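Household and shop-floor chores (robotics)

Chore robotics — machines doing ordinary work in homes and small shops. Tidying, sorting, wiping, fetching. Progress uneven as of July.

Status
Floor cleaning mostly solved. Folding, dishes, loose parts in a bin: not yet. The Flulotness trial ran 300 simulated pickups over 12 chores, and only 7 chores passed its own bar. Peng, a shop-floor project in Tudunton, reports better results on flat parts but needs a person close by to clear jams.

Limits
Thin or tilted items are hard. Grip slips, or the fingers close on air. Skills learned in simulation dont always carry over to a real bench — lighting, friction and clutter all differ. Speed is a problem too. Fatbridge timed one shelf-restocking run at 134 minutes, far slower then a worker.

Simulation
Much of the testing is done in rendered scenes first. Cheap, repeatable, nothing breaks.

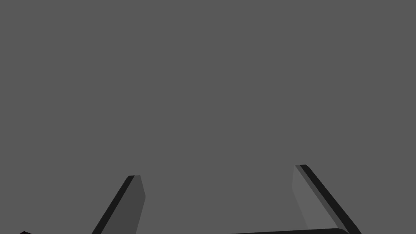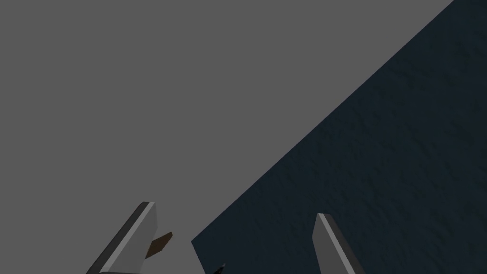
Two-finger gripper in simulation, fingers apart; a small brown piece by the left finger in the second view.

See also
Bin picking
Service robot
Warehouse automation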